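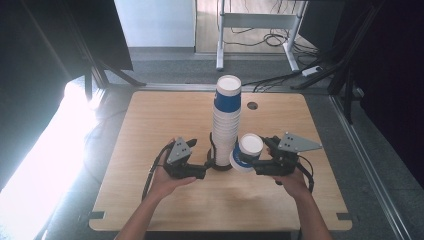 Paper cups for the break room – sleeves, stack, or dispenser?
Board: Office & Break Room > Coffee and Supplies

novdenmike
ok quick one. we go thru a LOT of paper cups. white ones with the wide blue band. been keeping them in one tall stack on the light wood table, mouth down, no sleeve. Looks fine to me. Office manager wants a wall dispenser, I say waste of money. What do you all do?

Also if anybody has a trick for getting ONE cup off and not three, please. Mine stick.

tallgrass_50
Mouth down is right. Dust. End of story.

Sticking is from pushing them down when you restack. Don't push. Just set it on there and let go.

PaperRoute
Disagree w/ tallgrass on the restacking. If you only set it on top it sits crooked, then the next one sits more crooked, and then you've got a leaner. Little press, quarter turn. Been doing it that way for years and I don't get leaners.

tallgrass_50
and you don't get single cups either lol

PaperRoute
I do tho

Seija Väisänen
Hi, I order for the Indunberg office, two floors. Our cups come 50 to a sleeve and 100 is too tall to stand up free, we tried. Somebody bumps the table and they go all over the carpet. Then they're trash, I won't put a cup back that's been on the carpet.

So one sleeve out at a time – rest stays in the cabinet. Boring but works.

For the sticking: hold the stack low with one hand, take the top cup by the side with the other and roll it a little as you lift. Two hands. People always try it with one hand because the other one has a phone in it.

novdenmike
two hands, huh. ok. That's kinda obvious now that you say it

re: height, mine is one tall stack, never measured. Taller than it should be prob

grumbleton
Why is everyone ok with bare cups on a table?? Everybody's fingers are on them. Top cup gets touched by whoever took the one before. Get the dispenser, your manager is right

PaperRoute
fingers are on the outside. You're drinking from the inside

grumbleton
You're drinking from the RIM. which is the part sticking out all the way down the stack. Look at any stack of cups, rims is all you see.

tallgrass_50
ok that is fair. I hate it but its fair

novdenmike
Ugh. Fine. What dispenser tho. Somebody quoted us for an Ollimon one, pull type, and it wants cups from the bottom so you load them the other way up. Does it take a cup with a normal rolled rim or do I need special ones?

Seija Väisänen
We had the Ollimon on the second floor. Took ours fine but check the rim size against the collar before you put screws in the wall. There's a set of rings in the box, people throw them out with the packaging. Don't.

I took it down again after 5 months, for what its worth. It would drop two at a time and then people left the extra one on the counter. So I was finding more loose cups than before.

grumbleton
So swap the ring for a tighter one?

Seija Väisänen
Tried it. Then it dropped none.

PaperRoute
lmao

sethi_supply
Work for a supply place (Sethi, not selling anything here). Two drop = ring too big or cups got damp and soft. Keep the case off the floor and closed up. Most of the jam calls I get are from cups stored next to a sink or a dishwasher.

Also for mike – does your table have one of those cable holes in it? Keep the stack well clear of that. Bottom cup half over the hole and it leans, seen it plenty.

novdenmike
theres a small round one yeah, right of the stack and a bit behind. Not touching but closer than I'd like. will scoot it over

tallgrass_50
How many are you going thru anyway

novdenmike
1,880 in February. Thats what started all this, manager saw the invoice

grumbleton
1,880!! buy mugs

PaperRoute
who's washing the mugs

grumbleton
the people who drink out of them

PaperRoute
have you ever worked in an office

Seija Väisänen
We did mugs plus paper for visitors. Went down by a lot the first month and then crept back up. Mugs ended up in people's desks. Still less than before, so I'd say try it, just don't promise your manager a number.

Also put a marker next to the stack. People write their name on the cup – on the white part, ink wont take on our blue band – and use it again after lunch.

novdenmike
marker is a good idea, doing that today. Half sleeves out, no dispenser for now, will ask about mugs. grumbleton I'm still thinking about the rims thing, thanks for that

tallgrass_50
don't push them down

PaperRoute
quarter turn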